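The letter from Vondenar said the well at Hinley would cure anything short of a broken leg. It was printed on good paper, and I have learned to be careful around good paper.

I took the bus up in June. The fare was more than the letter promised, and the road was worse. At the stop a painted board said the spring had healed 1,114 people. It didn't say of what, or who had kept the list, or whether any of them had been sick when they got there.

The woman at the gate sold me a cup for the water. I asked if I could use my own.

"It works better with ours," she said.

"Has anyone tried it the other way?"

She gave me my change very slowly.

There were 33 steps down to the water, all slick with moss, and I thought that if anyone needed a cure in Hinley it was likely for what happened on those steps. An old man was coming up as I went down. He told me his knees had been bad for years and now look at him. I looked at him. He was holding the rail with both hands and breathing through his mouth.

The water tasted of pennies. I drank all of it, being someone who finishes what he pays for, and then sat on the wall and waited for my shoulder to stop hurting.

My father used to say the garden would fix it. He had a bad shoulder too, and he dug every spring until he couldn't lift a fork at supper, and he called that proof.
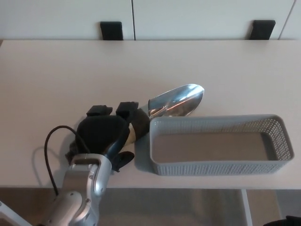 The shoulder hurt on the way up and it hurt on the bus. The driver asked how I'd found it, and I said wet. He laughed and told me his aunt in Balleck swore by the place. She went twice a year.

"Then it didn't take the first time," I said.

He thought about that as far as the bridge.

At home I put the cup on the shelf over the sink. I reached up with the wrong arm to do it, the bad one, and had the cup in place before I noticed. I stood there a while. Then I tried it again, and it hurt like anything.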